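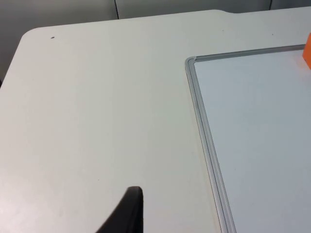 Figure 6. Wrist view from camera A, above the open table to the left of the whiteboard. One finger is in view at the bottom; a narrow strip of orange shows at the upper right.

5.3 The self-grasp fault

The task is dull on purpose. An orange cube is set down somewhere near the back of a whiteboard, and the arm has to pick it up and put it inside an oval drawn with a marker. We expected trouble with the placing. The oval was drawn freehand, and we had set aside two pages of this paper to discuss what "inside" means. Those pages have been cut. Most of what went wrong did so before the cube had left the board, and had nothing to do with the oval.

Of 100 scored trials, 39 failed. Three of those were ordinary: two slips and one network drop. The other 36 share a single cause, which we call the self-grasp fault. The arm would line up over the cube, start down, pause, and then make a confident move toward a point in space where there was no cube and could never have been one. It then closed its fingers, reported a successful pick, traveled to the oval, and let go of nothing with great care.

The success report deserves a word. The Comach controller marks a pick as good when the fingers meet resistance before full close. In 31 of our early practice runs this would have been a fair test, or so we assumed when we dropped it into the scored trials without change. Closing on air should fail it. Our fingers, however, were slightly out of line, and they met resistance from each other.

5.3.1 How it was found

It was found late. The summary script reads the controller's report and does not look at any pictures, so for most of the session the score on the wall screen was excellent. The fixed camera was recording the whole time. No one was watching it, on the grounds that things were going so well. The first sign of trouble is a note in the shared log by Iulian Dumitrescu, who had come in to borrow a cable. We reprint it as he left it.

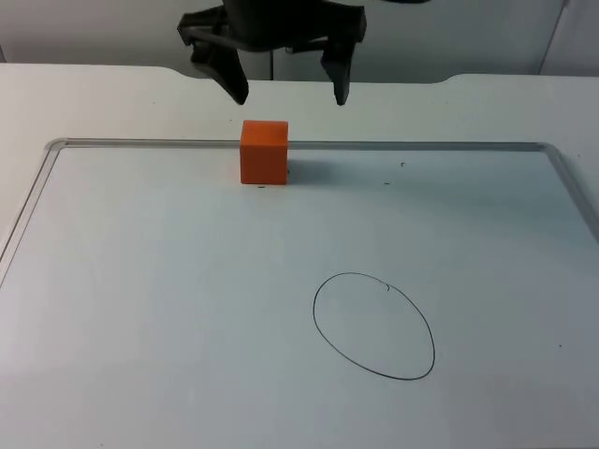

Prurkdale, 14/03/2021

Cube still on the back rail. Screen says it was delivered. Oval is empty, I checked by looking at it. Ran it again: good hover, fingers wide, then it goes off to the side and grabs at nothing. Screen says delivered again. Either we have two cubes or we have a problem. I.D.

We had one cube. The log for the rest of that session is mostly in capitals and is not reprinted.

Our first theory was calibration, as it always is. Amirul Latuheru redid the hand-eye calibration twice and got the same numbers both times, to the disappointment of all present. Our second theory was the back rail. The metal frame of the board is raised, and a cube sitting on it is a little higher than one on the writing surface, so we moved the cube forward onto the flat and repeated the run. The arm ignored the new position with the same calm it had shown the old one. Our third theory was glare from the whiteboard, and we turned off half the lights. This made the room harder to work in.

5.3.2 Cause

The cube finder is a color filter followed by a rule. The filter keeps every pixel that falls within a band of orange, and the rule keeps the largest connected patch. The band had been set by hand in October, at the Wundon site, with a different table under warmer lamps, and it had been set wide so that we would not have to set it again. In views from camera A this does no harm. The cube is the only orange thing to be had, and even a thin strip of it at the edge of the view is enough for the arm to turn toward. 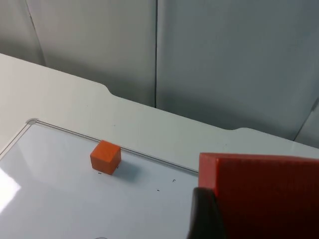

Camera B is mounted on the other side of the Manole wrist, and its views were added to the finder a week before the trials to help with the last part of the descent. In those views the lower right holds something red-orange that is larger than the cube and never leaves. To a person the two colors are easy to tell apart. To a filter with a wide enough band they are one color, and "largest" does the rest. As long as the controller was using camera A, the arm went to the cube. When it handed over to camera B partway down, the target jumped to the lower right, and the arm set off after a thing that moved exactly as fast as it did.

The pause that we had all seen, and that one author had described in a draft as "the system weighing its options," was the handover.

To be sure of this we went back through the stored camera B views, 3,768 in all, and marked the patch that the finder had chosen in each. The cube was chosen in very few of them. In the failed runs it was often in plain sight at the time, well clear of the fingers, with open white surface on all the sides one would want.

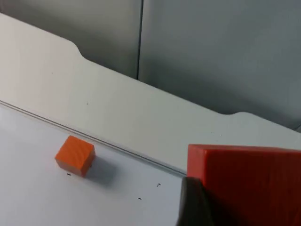

Figure 7. Wrist view from camera B. The small orange cube is at left; the larger red-orange area at lower right also passes the original color filter.

5.3.3 Repair and remaining risk

The repair took one afternoon. We masked the lower right of camera B, narrowed the band, and added a check that rejects any target whose place in the view stays fixed while the wrist moves. The last of these would have been enough alone. We kept all three, having lost some of our faith in "enough."

We also changed the success test. A pick now counts only if the fingers stop at a gap close to the width of the cube, and a drop counts only if the fixed camera finds orange within the oval. Both checks use equipment that was already on the bench.

The safety side is less funny. At no point did the arm leave its work area or trip its force limit, and no one was hurt. But an arm that is chasing a point fixed to its own wrist has no natural place to stop. In our runs it stopped because the controller allows only a short move after handover, a limit that was put there to save time. Had it been longer, the arm would have kept going until it met the table edge or a joint limit. We now treat any target jump at handover as a fault in its own right, and the arm halts and waits for a person to clear it. The person must press a button on the far side of the table, where the oval is easy to see.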